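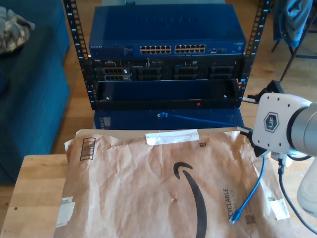 Network notes for the arm cell, April. Short thread, mostly so Finn and I stop asking each other.

1/ The cell gets its own switch. Arm controller, gripper and vision PC all sit on it. Office traffic stays on the other side of the Durkow router.

2/ Static addresses only. The controller is .81, the vision PC is .200. DHCP is off. A lease renewal in the middle of a cycle cost us a morning.

3/ Watchdog on the motion link is 200 ms. It shipped at 2000, far too long for an arm that moves near people. If it trips, log the port counters before you reset anything.

4/ CRC errors climbing on one port: swap the patch cable first, then the port. The last fault was a plug with a broken latch. It looked seated and wasn't.

5/ Leave slack at the arm base. Jog joint 1 to both limits by hand speed and watch the cable the whole way.

6/ Label both ends. Debashish's rule, and he checks.

7/ Switch config is backed up to the Irnham share after every change. File name is the port map revision, currently 7. Still open: Aroha wants the vision PC on a second NIC. Testing that next.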